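From: Rattana Sitthichai
To: Wondport Football History list
Date: 26 May 2025
Subject: Re: Larnov Cup final, the second-half safety

Gangadharan Panicker wrote:
> I have been going through the old programs again and I still can't
> square the scoring in the Larnov final. The program for the following
> season says Wondport won 19-17 with a late safety. My father always
> told it as a field goal. Does anybody have the play sheet, or know who
> kept the book that day? I would also like to know who was in at
> centre, as the program lists two different men.
>
> Gangadharan

Gangadharan,

I have a photocopy of the play sheet. It came to me from Wilmer Flores when he moved out of Kaewmanee and it's hard to read in places, but the fourth quarter is clear enough. It was a safety. Larnov had the ball on their own four and the snap went over the punter's head and out the back of the end zone. That made it 19-17. Wondport took the free kick and ran the clock out from there.

I think your father may have been remembering the semifinal in early November, when we did win on a field goal. The two games were played on the same ground in the same sort of weather and people mix them up.

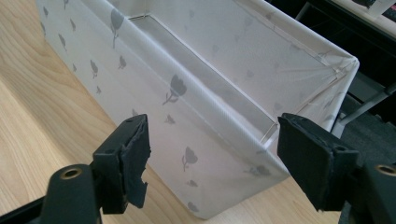
As for centre, the sheet has Samran Thaweesak starting and going off in the second quarter with a bad ankle. It doesn't name the man who came on. The program probably lists both of them for that reason, but I can't say which was the backup all season and which was only moved over from guard for the day.

The attendance is given as 718 on the sheet. The paper at the time said over 50 people had to stand behind the rope at the north end, so the bleachers must have been full. I wouldn't lean on either number too hard.

One thing I can't explain is the missed convert in the third quarter. The sheet shows it as blocked, and the program says wide left. If anyone has the Larnov side's program I'd like to compare. 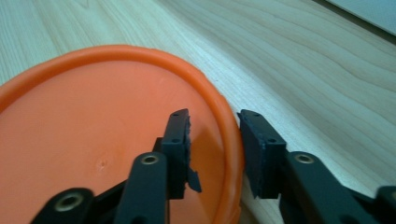 The orange disc on the table.

Salamatu Okonkwo was asking last month for team photos from the same season. I have the one taken before the semifinal, with most of the names pencilled on the back. I'll scan both sides along with the play sheet and send them to anyone who writes to me off list. The files are too big to attach here.

Please don't post the sheet on the Skinix page until I've asked Wilmer. It was his copy to begin with.

Rattana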